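Clandura Shared Workshop — Robot Arm Build Group
Minutes of the meeting held August 23, 2026

Meeting opened with six members present. Two members sent apologies. The July minutes were accepted with one correction: the spare power supply was bought by the group and does not belong to the metal shop.

1. Simulation

The group is still working in simulation before anything is run on the bench. The task is unchanged: pick up the computer mouse and set it down on the red pad, with other things standing on the table. Members went through renders from the current build. The close view beside the trophy was looked at first. The handles stand out a good way from the cup, and the collision shape we drew in July was a plain cylinder that left them out.

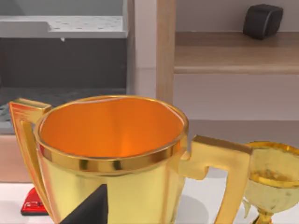 Agreed to redraw the collision shape with the handles included. The smaller trophy will get the same treatment. The member who did the first version will do both and expects to need two evenings.

2. Close views from the gripper

Discussion of whether close views with see-through shapes in them should stay in the test set. One member wanted them out. Another said the fingers are still easy to make out and that the program should be able to cope. No vote was taken.

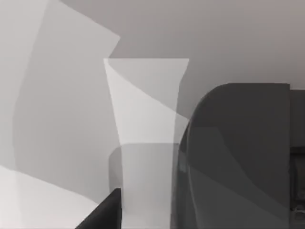

It was agreed to keep all the close views for now and to mark the doubtful ones in the log so they can be pulled later. The log format stays as it is. Whoever marks a run should put initials next to it, as there were several unmarked changes last month.

3. Test runs

The last batch was 248 runs. Of these, 40 were stopped early by the safety limit, mostly on the approach. The limit was set low on purpose and will not be raised until the new collision shapes are in. Members asked for the stopped runs to be kept in a separate folder. Done during the meeting.

There was a longer talk about where to let go of the mouse. At present a run passes if any part of the mouse ends up over the pad. Several members thought this too easy. The new rule is that the whole mouse must be inside the edges of the pad. Old runs will not be scored again.

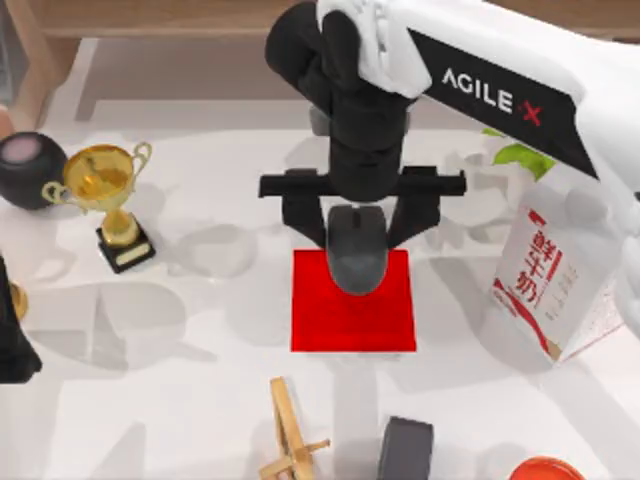
Mouse between the gripper fingers, at the red pad.

4. Parts and money

The order from Trudwood for bench-top board has been confirmed. Cable guides from Zatix are on back order and we will print our own in the meantime — the drawing is in the shared folder. Spending up to $20 on filament was approved.

The bench by the window is booked for the frame work. Members are asked to clear their clamps off it before then. The glue-up needs to stay where it is overnight, so please do not move it to get at the drill press.

5. Questions from members 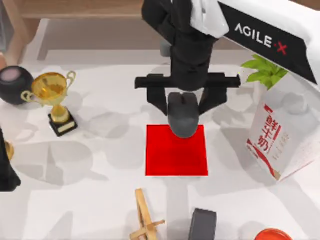 Does the arm need to slow down before it lets go of the mouse?
It should. The drop speed is set in the same file as the grip width, and the group will try half the present value in the next batch.

A member also asked if the same program could be used with other objects. Left until the mouse task is passing under the new rule.

6. Actions

Redraw collision shapes for both trophies — simulation pair
Mark doubtful close views in the log — all
Write the new pass rule into the scoring script — simulation pair
Print cable guides — parts lead
Clear the window bench — all

Next meeting at the usual time, upstairs room. Bring laptops with the current build already installed. Meeting closed.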